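Bubble wrap

Bubble wrap is a flexible plastic packing material made of two or more layers of film with air sealed in pockets between them. It is used mainly to cushion goods during shipping and storage. The name began as a trademark but is widely used in everyday speech for any material of the same type. Other common names are air bubble packing, bubble film and bubble cushioning.

Structure

Most bubble wrap is made from polyethylene. One layer of film is formed into rows of small domes and a second, flat layer is sealed across the open side, trapping air in each dome. The finished sheet therefore has a bumpy face and a smooth face. Some grades have a second flat layer bonded over the domes, which keeps them from catching on the goods and makes the sheet stiffer.

Plain polyethylene loses air slowly under load. Grades meant for heavy items or long storage include a thin barrier layer, often nylon, that holds the air in longer.

Manufacture

Plastic resin pellets are melted and pushed through a die to form thin film. One web of film passes over a heated drum with rows of holes, and suction through the holes pulls the soft film into domes. A second web is pressed onto it while both are still warm. The sheet is then cooled, trimmed, perforated if required, and wound onto rolls.

Because the finished rolls are mostly air, they are costly to ship for their weight, and many producers supply only their own region. The plant at Drurkska, for example, has 151 employees and sells nearly all of its output within a day's drive. Larger users often buy flat film and inflate it on site. The Gekik system, installed in warehouses in Plomley and Arango, works this way, and a single 800-meter roll of flat film takes up less floor space than one roll of ready-made wrap.

Grades and sizes

Bubble size is chosen according to the weight and fragility of the goods. Small bubbles, usually under half an inch across, are used for surface protection and for light objects such as glassware, cosmetics and small electronics. Large bubbles, up to an inch or more across, are used to fill space and to absorb harder knocks. Antistatic grades, often tinted pink, are sold for circuit boards and other parts that can be harmed by static electricity.

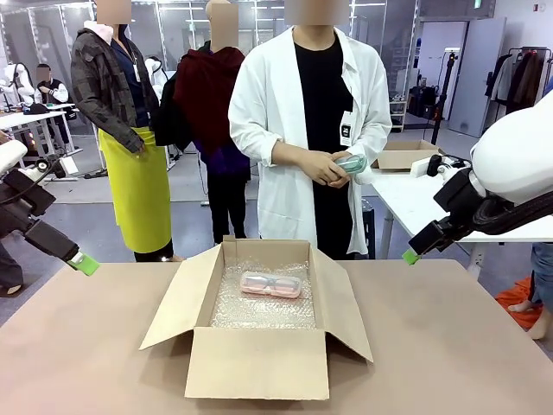
Use in packing

Fragile goods are normally wrapped with the bubbles facing inward, so that many small cushions rest against the item and the smooth side can be taped. Items with fine surface detail or soft paint are often wrapped in tissue first, as the bubbles can leave ring-shaped marks. Paintings and lacquered furniture are especially prone to this if left wrapped in a warm room.

Packing guides commonly call for at least two turns of wrap around a breakable item, with further material at the bottom, sides and top of the carton. An item that can shift when the closed carton is shaken needs more fill. In a warehouse trial at Plomley, 3,734 parcels of mixed household glass were sent out over one season, packed in 4 different ways. Parcels with wrap on all sides had fewer breakages than those with wrap only above and below.

Other uses

Gardeners line greenhouses with bubble wrap in winter to reduce heat loss. Large-bubble grades are preferred, as they let in more light for the same thickness. Heavier versions treated against sunlight are sold as covers for swimming pools, where they slow evaporation.

Disposal

Polyethylene bubble wrap can be recycled with other plastic film but is not accepted in most curbside programs, as thin film tangles in sorting equipment. Many grocery stores have collection bins for it. Grades with a nylon layer are harder to recycle. Clean wrap can be reused several times before the bubbles lose much of their air.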